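Renside Tabletop Handling Set – README

Contents
1. Summary
2. Station
3. Tasks
4. Recording
5. File layout
6. Known problems
7. Contact

1. Summary

The Renside set holds 4,000 teleoperated episodes of two-arm handling on a tabletop. It was collected for training imitation policies on light household objects that need both grippers, or that need one gripper to hold while the other moves. Each episode carries camera video, joint positions for both arms, gripper opening, and a short text instruction. Release 2 replaces release 1 in full. Do not mix the two; the joint order changed.

2. Station

All episodes come from a single station, listed in the metadata as rastum_a. Both arms are mounted on the front rail of an aluminum extrusion enclosure with pale gray panels and work over a white marble-patterned top. Motor control boards sit under the mounting plates. Joint zero was set once at the start of collection and again in November, after the left wrist motor was changed. Episodes recorded after the change have calib = 2.
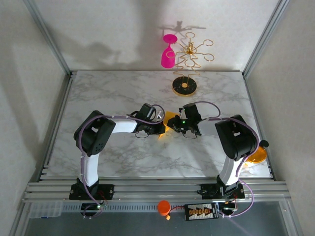

Are failed attempts included in the set?
They are kept, with success = 0, and are left out of the default training split. Load them with the split name "all".

3. Tasks

There are 66 task strings. Most fall under one of the groups below.

hang: place a stemmed plastic glass on a wire holder, foot up
unhang: take the glass off and stand it on the table
pass: move a flat part from one gripper to the other
co_hold: keep a flat part off the table with both grippers for three seconds
clear: move loose items to the side of the work area

Task strings were written by the operators and checked by Catrin Harries. Spelling was normalized. Wording was not, so the same task may appear under two or three phrasings. The field task_id groups them.

4. Recording

Video and joint state are stored at 30 Hz. Gripper opening is scaled from 0 (closed) to 1 (fully open). Actions are absolute joint targets in radians, left arm first. The operator starts and stops each episode with a foot pedal, and idle time at either end is trimmed to half a second.

Object positions were changed by hand between episodes. There was no fixed grid. Operators were asked to vary the angle of the holder as well as its place on the table, and compliance with this was uneven in the early batches.

5. File layout

episodes/ one folder per episode, with video and a state table
meta/tasks.csv task_id, task string, group
meta/episodes.csv episode number, task_id, operator code, calib, success
splits/ train, val, all

The validation split holds 208 episodes, drawn by operator and not at random. Two operators appear only there.

6. Known problems

– In 81 episodes the right gripper value sticks for several samples. These are flagged grip_fault = 1. The video is good.
– Translucent parts are hard to segment against the light top. Masks from the Otard labeling tool are supplied for opaque objects only.
– Shadows on the back wall shift with the arms and the holder. Policies trained without brightness augmentation did poorly when we moved the lamp.
– Success was judged from video by one reviewer. Borderline hang episodes, where the glass is on the loop but still swinging at the last sample, are marked as success.

7. Contact

Report bad episodes by number to Glenys Parri, Gatchalian data group. Corrections go into meta/episodes.csv with the next point release – video files are not re-encoded between releases.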